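Guest cottage turnover check, August, with my notes

4 min read

Did the walk-through at the Dumley cottage Sunday, before the next renters. Same list I always use. OK means OK, FIX means it goes on the work order, and the comments are mine. Copy whatever helps.

OUTSIDE
Porch steps – OK. Second one still creaks, no give.
Handrail – FIX. Bottom bracket has one screw out of four. Was fine in spring.
Porch light – OK
House number visible from road – FIX. Vines again. Ambulance would drive right by.
Grill 10 ft from siding – FIX. Last guests rolled it up against the wall. Moved it back, needs a mark on the patio.
Propane valve closed – OK

KITCHEN
Extinguisher – needle in green, tag current. Somebody hung a dish towel over it. Took towel off.
Stove knobs – OK, all click
GFCI by sink – tripped and reset fine
GFCI by coffee maker – FIX. Trips, wont reset. Taped it over, told Satish.
Under sink – damp ring on the shelf paper. Ran the water 2 minutes, no drip. Watch.
Knives – in the block, not the drawer. Good.

HEAT AND AIR
Smoke alarms – hall OK, loft OK, back bedroom chirping. New battery, stopped.
CO alarm – OK on test button. Date on back says replace next year.
Space heater – cord warm at the plug after ten min. Pulled it. Do not put back out. Buy the kind with a tip switch.
Dryer vent – full of lint. Cleaned it, bagged it, gross.
Water heater – was set way too high, turned down. Ran the tub after, much better.

BEDROOMS AND PLAY CORNER
Window latches – OK, loft one stiff
Bunk rail – FIX. Wobbles at the ladder end. No kids up top until done.
Blind cords – two long loops in back bedroom. Tied up high for now, cleats ordered.
Outlet covers – missing 1 behind the couch
Small toys – checked for cracks and loose bits, anything broken goes in the trash and not back in the bin. Puzzle cubes too, the little squares and corners can come off on cheap ones.
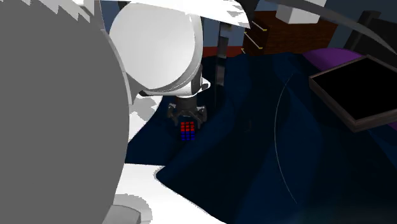
Small puzzle cube on a dark blue blanket.

Blankets – shaken out and kept well clear of the baseboard heater. I want a foot minimum. There was one half behind the heater in the loft, moved.
Bookcase – FIX. Anchored on left side only. Same as last time!!

BATHROOM
Grab bar – OK, leaned my whole weight on it
Tub mat – mildew, tossed. Need new.
Fan – loud but pulls a tissue
Floor by toilet – OK, no soft spots

PAPERS
Emergency sheet on fridge – FIX. Old phone number for me, reprint.
Work order – Satish quoted 575 for the rail, the bunk, the outlet and the bookcase. Robles wanted about 800 and couldnt come for three weeks. Going with Satish.
Keys – both sets in lockbox, code changed

Recheck bunk and outlet before anyone sleeps there. Rest can wait a few days.

– Jintana Thepsuriya

COMMENTS (3)

Pider: You skipped the attic hatch. Ours dropped on a guest, one hinge was gone.

Ivska: Tub mats, get the ones you can throw in the wash. Mine was 89 for a box and I split it with my neighbor.

Satish Kandpal: Outlet is not just the outlet, there's a loose wire in the box behind it. Leave the tape on till I get there.

RECENT POSTS
What I keep in the cottage first aid kit
Closing up the pipes for winter
Dryer vents, again
Deck boards: replace or flip?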